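The Winter Book

My grandmother kept her diary in old seed ledgers, and the winter I turned eleven I was allowed to read it aloud to her, because by then her eyes had gone milky and she wanted to hear how it had all come out. We sat in the kitchen at Aswood with the stove going and the dog across both our feet, and I read slowly, on account of her handwriting.

"Monday," I read. "Snow to the second rail. Fouad Ezzat came by with the sleigh at noon and would not take tea."

"He did take tea," said my grandmother. "He took two cups. I only wrote that because I was cross with him."

I asked why she was cross, and she waved at the page as though the answer might be further along, so on I went. There was a good deal about hens. There was a cousin at Porklow who had lost 50 bushels of oats to the damp and wrote to everybody about it, and a long passage about the price of lamp oil at Berrada's store, which my grandmother asked to have again, nodding along as if it were a hymn.

Then came the night the Prornano girl was taken poorly, and the writing went small and quick. The doctor was 70 miles off and the road was shut. My grandmother had walked over in her father's boots with a lantern and a jar of goose grease (she put great faith in goose grease, all her life), and stayed three days. She wrote down every cup of broth. On the third day there was one line only: "Fever down. She asked for her blue shawl. Fouad drove me home."

"And did he take tea?" I asked.

"He stayed to supper," she said, and her whole face went pink and soft, and she looked for a moment like someone I'd never met.

I knew, of course, that my grandfather's name had been something else entirely. I was old enough to know it and young enough to want to say so, and I had my mouth open when the dog got up and asked to go out. By the time I had let him into the yard and fetched him back, all over snow, she had found the ledger with her hands and turned it on a few pages past where we had been.

"Start there," she said. "That's the spring. The hens come good in the spring."

So I pulled my chair in closer and read her the hens, every last one of them, until it was too dark to see and my mother came in to light the lamp. 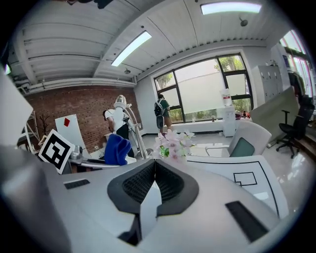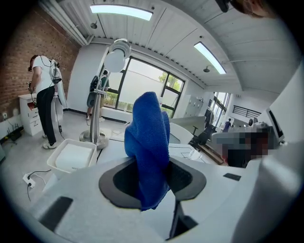
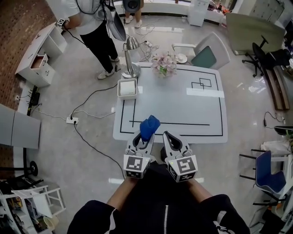

Blue cloth, three views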